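Sela Family Tree Desktop, version 5

One-time purchase. Runs on Windows and Mac. Reviewed and sold by Ririsside, supplies for family historians.

We carry four family tree programs and this is the one we get the most mail about, so the page is longer than the others. If you only want to know whether to buy it, read the part called Who should skip it and then decide.

What it is

Sela is a program for keeping a family tree on your own computer. You type in people, tie them to parents and spouses, attach the records you found, and print charts and reports. It opens and saves GEDCOM files, the common format for moving a tree from one program to another. There is no yearly fee. The box says it will "find your family for you." It will not, and we have asked the maker more than once to take that line off.

What you get is a filing cabinet with a decent search. That is worth paying for. It is a different thing from a researcher.

The matching feature

Version 5 added what the maker calls Smart Kin, which compares the people in your tree and suggests which ones may be the same person entered twice. We tried it on a tree of 2000 people belonging to our own Vratislav Tichý, who has been working on his Moravian lines for most of his adult life and knows them well enough to catch a bad guess.

It was good at the easy ones. Two entries for the same baby, one from the baptism and one from a cousin's typed notes, came up right away with the same date and the same parents. Fine. Most programs can do that.

It was a good deal worse at the kind of trouble people really have. Vratislav has two men named Josef Vaněk in the same village, baptized two years apart, one the son of a weaver and the other the son of a cottager. Sela wanted to merge them, and it showed a green bar that most people would read as "go ahead." The house numbers were typed in for both men and they did not match. As far as we can tell the program never looks at house numbers at all, or at occupations, or at the names of godparents. It looks at names, dates and places, and in a village where half the boys are named Josef that will get you into a mess.

You can undo a merge, but only until you close the program. After that you need your backup. Please have one.

There is a setting to turn the suggestions off, under Tools, then Preferences, then People. We turn it off. 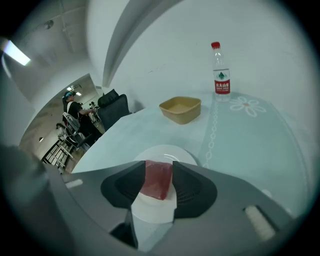

Place names are handled better than in version 4. You can give a village its German name and its Czech name and choose which one prints, and you can put dates on a name so that a birth under the old parish and a death under the new district both come out right. It takes a while to set up. There is no list of old parishes included, whatever the sales sheet says. There is a list of present-day towns, and it has gaps. Bramach, the hamlet where one of our test families farmed, was missing, and we had to add it by hand with its own map point.

Surnames are another matter. If your grandmother was Vaňková and her father was Vaněk, the index will put them in two places unless you tell it they belong together. The tool for doing so is called Name Groups and it works, but you make every group yourself. The accent marks do survive a save and a reload, which we could not say of version 4. They also survived a trip out to GEDCOM and back, provided UTF-8 was picked in the export window. It is not picked when you install. Go and pick it.

Sources

A tree without sources is gossip with dates on it, and we judge every program by how easy it makes citing a record. Sela is middling. The basic form asks for a title, a page, a place where the record is kept, and a note. That covers a census line or a church book entry well enough. You can attach a scan, and the scan stays linked if you move the whole folder together. If you move only the tree file, every link breaks and you get to point them all back, one by one.

The program also gives each source a star rating from one to 5. New sources come in at three stars, including the ones that arrive when you import somebody else's tree. So an unsigned web tree with no records behind it starts out equal to a marriage entry you read yourself in the register. Ctibor Bartoš, who handles our phone support, changes the starting value to no stars for anyone who calls, and you can do the same under Preferences, then Sources.

We would like to know how a star is meant to help in the first place. A record can be right about the wedding and wrong about the bride's age. One rating for the lot tells you very little.

Charts and printing

The charts look nice. The fan chart holds 5 generations on a letter-size sheet before the type gets too small to read, and on a tabloid sheet you can squeeze in another. The descendant chart runs over several pages with tape marks, and the marks line up if your printer is set to 100 percent and not to "fit."

The book report is the weak spot. It writes sentences out of your facts, and they sound like it: "He was a farmer. He was a farmer. He moved." If you entered an occupation from two census years, you get it twice. You will want to export to a word processor and fix it there. Budget an evening, or a week if the family was large.

Moving in from another program

People, dates and marriages came across cleanly from the programs we tried. Notes came across too, but long ones lost their paragraph breaks. Research to-do lists did not come across at all. Custom facts, such as a military draft or a house purchase, all landed in a category called Other, with the label pushed down into the note.

None of this is rare, and other sellers will tell you it is painless. Keep your old program installed until you have checked a good sample of families side by side.

The phone app

There is a free companion app. It shows your tree and lets you look up a name in the cemetery or the archive. It does not let you edit. The maker has been promising editing since version 4, with August as the latest month given, and we have stopped printing the year. Buy the program for what it does on the desktop today.

Who should skip it

Skip it if your tree is small and you are happy with paper. Skip it if you want to work on one tree together with a sister in another state, as there is no sharing beyond mailing a file back and forth. Skip it if you already own version 4 and all your people come from English-speaking places. The name and place work is most of what changed, and you would hardly see it.

It does suit people with lines in places where the border moved and the village has more than one name. We have not found anything at this price that does that part better, and we have looked.

What's in the package

Install download and license key
One license, good for 2 computers in the same household
Printed quick guide (thin, and wrong about where the backup button is - it is under File, not Tools)
Free fixes for as long as version 5 is current. Version 6 will be a paid upgrade.

Needs

A computer that can run a current version of Windows or Mac
Internet connection for the first start only
A printer, if you want charts

Returns

The maker does not take back opened licenses. We do, if you write to us within the month and tell us what went wrong. We don't ask you to prove it, but we do read what you send, and a good part of this page came from those letters.

Questions before you order

Call and ask for Ctibor, mornings are best. If it is a question about Moravian church books he will hand you over to Vratislav, so have a pencil ready. Neither one can look up your family for you over the phone.

Related items

Sela Family Tree Desktop, upgrade from version 4
Archival sleeves, letter size
Blank fan charts, pad
Gothic handwriting practice sheets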